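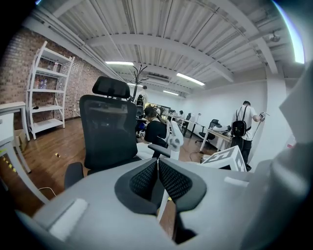 Office chairs and shared rooms: your questions

Darnent looks after the chairs, desks and shelving in the shared work rooms at Studemstead. The questions below are the ones that come to the front desk most often. If yours isn't covered, email the desk or drop in before 4 pm.

Which chair is mine?

None of them, unless you have a fixed desk agreement. Chairs belong to the room. Use whichever one is free and put it back at a desk when you leave. If you have a fixed desk, your chair has a numbered tag under the seat.

How do I set up a chair with a headrest?

Start with the seat and do the headrest last. Sit right back, set the height so your feet are flat on the floor, then bring the armrests to elbow level with your shoulders relaxed. Once that feels right, move the headrest so it meets the back of your head and doesn't push your neck forward. Many people find they only touch it when they lean back, and that's fine.

If the chair rocks when you don't want it to, look for the tilt lock under the seat. On the Siqueira chairs it is the lever on the left.

Do the armrests come off?

Yes, but please don't take them off yourself. There are 2 bolts on each side and they strip easily. Ask at the desk and we'll do it on the next Tuesday round. Armrests that have been removed are kept in the storeroom with the chair's tag number on them.

Can I wheel a chair across the room?

Across clear floor, yes. Don't roll it over cables or floor tape. Castors flatten cable insulation over time and lift the edges of tape, and then someone trips on it. Pick the chair up or take the long way round. If it's too heavy to lift, get a second person to help.
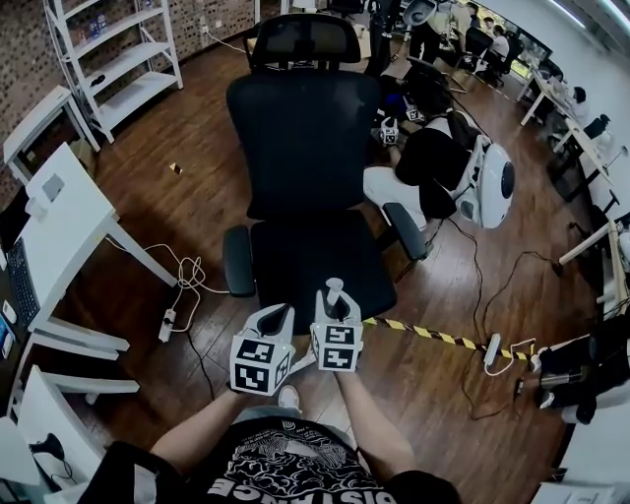
Black chair with headrest, with floor tape and power strips nearby.

What is the striped tape on the floor for?

Yellow-and-black tape marks a spot where you need to watch your feet. Leave it down even if it's in the way of your chair. If it's peeling, tell us and we'll replace it. Please don't patch it with packing tape - it leaves glue on the floorboards and on the laminate.

Can I plug in my own power strip?

Yes, if it has been tested and tagged. One strip per wall outlet, and never one strip into another. Coil spare cable under the desk, well back from where a chair rolls. Heaters and kettles can't go on a power strip at all.

What can I keep on the open shelves?

Small things you use through the day: bottles, stationery, a box or two. Each shelf is rated to 40 kg with the weight spread out, but keep anything heavy near the bottom. Food goes in the kitchen. Shelves are cleared at the end of December and unlabelled items go to lost property.

Is it safe to lean things on the brick?

Light things, yes. Please don't drill, nail or stick hooks to any wall. The main building dates from 1891 and the owners are strict about it. If you need something hung, ask for a freestanding rack.

Where do coats go?

On the coat rack. A coat over the back of a mesh chair drags on the floor and gets caught in the castors. Wet coats should go on the rack by the Purnaslow Street entrance, which has a drip tray.
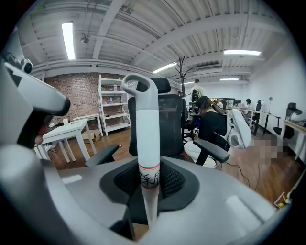

My chair sinks while I'm sitting on it. What now?

The gas lift has worn out. Stop using the chair, tie one of the red tags from the front desk around an armrest, and leave it by the storeroom door. We keep spare lifts on hand, so it's usually back the same week. Don't try to open the lift, as it's under pressure.

How do I clean the mesh?

Vacuum it with the brush attachment, then wipe it with a damp cloth and a little dish soap. No bleach and no solvent sprays. Let it dry before you sit down. Padded armrests can be wiped the same way.

What does a damaged chair cost me?

Ordinary wear costs you nothing. For anything beyond that, such as a cut in the mesh or a snapped headrest, there's a flat $60 charge. Report it when it happens and we'll lend you another chair while yours is out for repair.

Can I bring my own chair?

Yes. Let us know first so we can put a name label on it. We don't repair private chairs, and the castors need to be the soft kind suitable for hard floors.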